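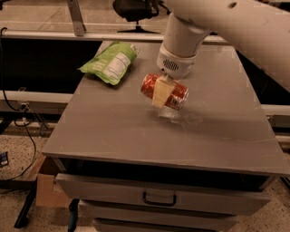

A red soda can on its side over a gray cabinet.

The Second Life of a Soda Can

Pick up a soda can and give the side a gentle squeeze. The wall under your thumb is thinner than most business cards, and yet a full can will happily take the weight of a grown adult standing on it! I have been a little obsessed with cans since January, when I spent a week in the river town of Fisden, home to the best small can museum I have ever walked through.

The Seketti Collection fills two floors of an old bottling plant, and it holds 2,493 cans. The oldest have cone tops and were closed with bottle caps. A few steps on come the flat tops you had to punch open with a steel key, and then the first pull tabs, those sharp little rings that ended up on every beach in the country. The tab that stays put came along in the 1970s, and it still feels like a small miracle every time it cracks open.

My favorite room is the one on shape. Look at the bottom of any can and you'll find a dome curving inward, like the arch of a bridge lying on its back, which lets thin metal hold a lot of pressure. The neck narrows so the lid can be smaller, and the lid is the thickest part. Shave a hair off its width and you save a mountain of aluminum over a year.

Then there's the melting. On the edge of town, the Echevarría foundry opens its doors to visitors in groups of 25, and you should go if you get the chance. Bales of crushed cans, 1,000 to a bale, go in at one end in every color you can think of (the paint burns off first) and come out as plain, bright ingots. Making aluminum this way takes only a small fraction of the energy needed to make it from ore, and the metal can go around again and again.

The museum is open daily except in winter storms. Admission is $5, and the gift shop sells a very good root beer, in cans.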